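Football Gear at Home: Washing, Drying and Small Repairs

Posted 31 Jan 2023 by Miyuki Kudo

The season is over and the gear bag is still in the hall closet. Get it out now. Jerseys and pads that sit until May will smell like it, and some of the stains will be there for good.

Jerseys and pants

Turn everything inside out before it goes in the washer, and close any hooks or snaps. Take the knee, thigh and hip pads out of the pants. Belts come out too.

Grass stains need treatment before the wash. Rub a little liquid detergent into the spot, leave it for half an hour, then work it with an old toothbrush. For mud, let it dry first and knock off what you can outdoors. Wet mud only spreads.

Wash in cold water with a small amount of detergent. Skip the fabric softener, which leaves a coating on stretchy fabric and holds the smell in. Bleach is out as well, even on white pants, if there is any spandex in them. Hang everything to dry. The dryer will crack printed numbers sooner or later — I have two Zistley Youth League jerseys that show it.

Pads

Shoulder pads should be wiped down with a cloth, warm water and a few drops of dish soap. Wipe again with plain water. Stand them up on a chair back with a fan pointed at the underside and leave them overnight. Don't put them in the sun to speed things up.

The small pads from the pants can go in a sink of warm soapy water. Squeeze them, rinse them, press them between two towels. Check the edges for splits while you have them in your hands.
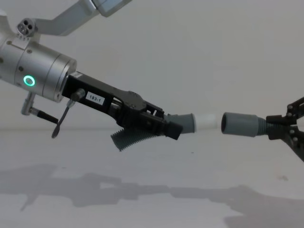

Can I use a hair dryer on wet shoulder pads?

Keep it on the cool setting if you do, and hold it well back from the foam. A fan does the same job and you can walk away from it.

Helmets

Read the label inside the helmet before you clean it. Mild soap and water is what most of them call for. Solvents, paint and strong cleaners can weaken the shell, and that includes the stuff people use to get old decals off. Peel decals slowly by hand and rub off the leftover glue with a soapy cloth.

Take out the jaw pads if they unsnap and wash them separately. Replace a chin strap when the snaps no longer hold or the webbing has started to fray. If the shell is cracked, stop there. It goes back to the coach or the reconditioner, and glue is no fix.

Cleats

Pull the laces and insoles. Scrape between the studs with a popsicle stick and scrub the soles with a stiff brush. Stuff the shoes with newspaper and change it after a few hours. Ok-hee Shim uses paper grocery bags torn into strips, and those work fine.

Screw-in studs should come out once a season. Clean the threads, put a dab of petroleum jelly on each one and screw them back in by hand before you use the wrench. If one goes in crooked, back it out and start over.

The bag

Empty it, shake it out and wipe the inside with equal parts white vinegar and water. Leave it open for a day. An open box of baking soda in the bottom helps over the off-season, as long as you remember it's there before you pick the bag up.

Store the helmet on a shelf indoors with nothing on top of it.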